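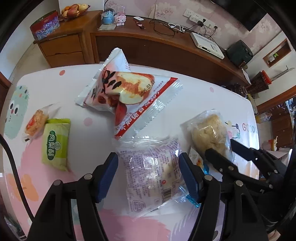 Wrapped bread roll between the blue pads, bun with shredded topping to its right.

Visit report: Grakarska packing site, Berkport

The visit took place in February and lasted from 9:30 a.m. until shortly after 2 p.m. It covered the mixed-snack packing hall, the training room and the maintenance shop. The bakery itself was not on the program. Our interest was in the hand-packing work that remains after the first two automated cells went into service, and in how the jobs on the line have been redefined.

Site and product

Grakarska buys in individually wrapped snacks and packs them into assortment boxes for retail and office customers. The range runs to 630 articles, most of them soft goods in film: rolls, filled buns, rice cakes, small pastries, fruit snacks in larger bags. Suppliers change their packaging without much notice. A box holds between six and 14 pieces depending on the order.

The case erector and the palletizer were installed first and gave little trouble. Both handle rigid cartons of known size. Picking single snacks into a box is a different problem. A bread roll in clear film presents a creased, reflective surface, and the grip has to hold the wrapper without flattening what is in it. Suction was tried for one season and dropped. The cups sealed well on flat pouches and badly on anything with loose film or a raised crimp.

The current cells

Two picking cells, supplied by Wróbel, now use parallel jaws with soft pads. They run the articles that have been released for automatic handling. Release is done article by article: the piece is taught, run through a batch of 400 picks, and checked for torn film, crushed product and wrong orientation. An article that fails goes back to hand packing until someone has time to look at it again.

The teaching work is done by demonstration. An operator holds a gripper in each hand and carries out the pick as it should be done, with the products lying at random angles, some of them overlapping. The recordings are reviewed and then used to train the cell. Bagged items with a lot of air in them and buns with a loose topping take the longest. In both cases the operators close the jaws on the product slowly and lift only after a short pause. This was described to us as the part new demonstrators most often get wrong in their first sessions.

The software that sorts and scores the recordings is called Itska. It rejects runs with dropped pieces and runs in which the two hands cross. The operators consider the second rule too strict, and the site has asked for it to be made adjustable.

What has changed for the staff

Before the cells went in, 50 people packed by hand over two shifts. The number is now 38. According to the site, the difference was covered by retirements and by moves to goods-in and quality control. We did not see figures to confirm this, although the works council representative at the meeting raised no objection to the statement.

Of the packers who remain, a small group spends part of each week on demonstration work. It is paid at the machine operator rate for the hours worked, which are booked separately. Sessions are limited to 50 minutes, followed by a change of task. Holding the grippers loads the forearm and thumb more than packing does, and two people asked to be taken off the rotation last fall for that reason. Lighter grips have been ordered. A counterbalance was tested and got in the way at the back of the table.

Pace is the other point that came up. Hand packers used to set the speed of the line. They now work downstream of the cells and fill the gaps the cells leave, so the work arrives in bursts. When a cell stops on a misread barcode, the hand stations stand idle for a few minutes and then have to catch up. A buffer conveyor between the cells and the stations is planned, but no date was given.

Notes for our own line

Article release is the slow step and should be staffed before the cell arrives. Film changes by suppliers need to be reported to whoever owns the release list; at Grakarska this was missed twice and both times found by damaged product. Noise at the hand stations was lower than we expected. We were not able to measure it.

Open: cost of pad replacement, pad life on salted goods, and whether rejected recordings are kept.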